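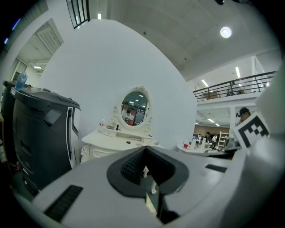

December, start of the month, 9.40am

Right, new notebook because the old one ran out halfway through the save bug and I refuse to write on the inside cover again. Picking up where I left off, which was Flores refusing to load anyone's old progress in the remastered build.

Quick recap for Rozália, who is back from leave and will be reading this over my shoulder by lunchtime. We're doing the bundle: Cornimton, Arside and Flores in one launcher, cleaned up textures, new lighting, steady frame rate, all the old add-ons thrown in. Cornimton is basically done. Arside is done apart from the boat level. Flores is the one that was written last by the original team, when they were clearly very tired, and it shows.

The save problem: old saves from Flores store the inventory as one long list with no length at the front. The old game just kept reading until it hit a blank. Our new loader reads a bit further than that and then falls over. I've got 314 old saves in the test folder (thank you to everyone who sent theirs in through the forum, some of you have been hoarding soup) and as of last night 18 of them still wouldn't open.

10.55am

Found one cause! If the player had the fishing rod equipped when they saved, the game writes the rod twice, once in the hand and once in the bag, and the second one has no durability value. So the loader picks up the next number along and thinks the rod has a durability of 1,022, then everything after it is shifted by one. Your lantern becomes a hat. Your hat becomes a door key. Þórarinn got a save where the main quest item had turned into a turnip, and he wants it kept as a cheat. I said put it in the ideas file.

Fix is small. Check for the equipped flag, skip the duplicate, carry on. Ran the whole folder again and we're down from 18 to 2. Very pleased with that, had a biscuit.

11.30am

The last 2 are odd. Both are from late in the game, both after the lighthouse, and both load fine but drop you under the floor. You can hear the music and see the sky through the ground, and you just fall and fall until it respawns you and you fall again. I think it's not the save at all, I think it's the collision on the new lighthouse steps. Bent rebuilt those in October and made them shallower so people would stop getting stuck on the third one, and if the saved position is measured from the old steps then the player is standing inside the new ones.

Asked Bent. He says "probably, yes". He'll send me the old heights after lunch.

2.15pm

Got the heights. Added a check on load: if the player's feet are inside something solid, nudge them up until they aren't. First go was too keen and put me on the lighthouse roof, which was a lovely view but you can't get down. Capped the nudge at one body height and now it's behaving. Both saves open, both can walk out of the door and down to the harbour. Whole folder passes. Will leave it running overnight on the slow machine as well before I say it out loud to anybody upstairs.

3.00pm – textures

Spent an hour with Unnur B. going through the Arside streets side by side, old and new. My feeling is the new brick is too crisp. The original was a smeary brown mess but it read as wet brick at night, and ours looks like a bathroom showroom. She agrees about the alley by the cinema but not about the square, and she's right about the square, it needed help. We've agreed to turn the sharpening down on anything lit by the yellow lamps and leave daytime alone. She's doing a batch this evening.

Also the posters. The old posters had readable text if you squinted, and somebody on the forum has a whole theory built on one of them. Please nobody redraw the posters without asking Unnur S. first, she has the original scans and strong opinions. (Two Unnurs on one project is still catching people out. If you email the wrong one about scans you'll get a very polite reply and no scans.)

4.20pm

The Pundbridge question came up again. People online have decided it's in the bundle because the name appears in the launcher strings. It isn't. It's in there because the launcher was copied from the Pundbridge one and I never cleaned out the text file. So that rumour is my fault, sorry. I've taken the strings out for the next build, though I expect that'll just be taken as proof.

Frame rate in the Arside boat level: still drops when the fog rolls in. Tried halving the fog layers and it looked fine to me but Þórarinn could see banding on his screen and now I can see it too and can't stop seeing it. Put it back. Need to look at whether the boats at the far end are being drawn when they're fully hidden, because I bet they are.

To do tomorrow
Check overnight save run
Far boats in fog, are they drawn or not
Rod fix into the main build once Rozália has read it
Ask Bent if any other steps got rebuilt (the mill? the church?)
Controller rumble in Cornimton is still far too strong when you open a gate

5.45pm

Rozália has read the rod fix and found that it also needs doing for the umbrella. Of course there's an umbrella.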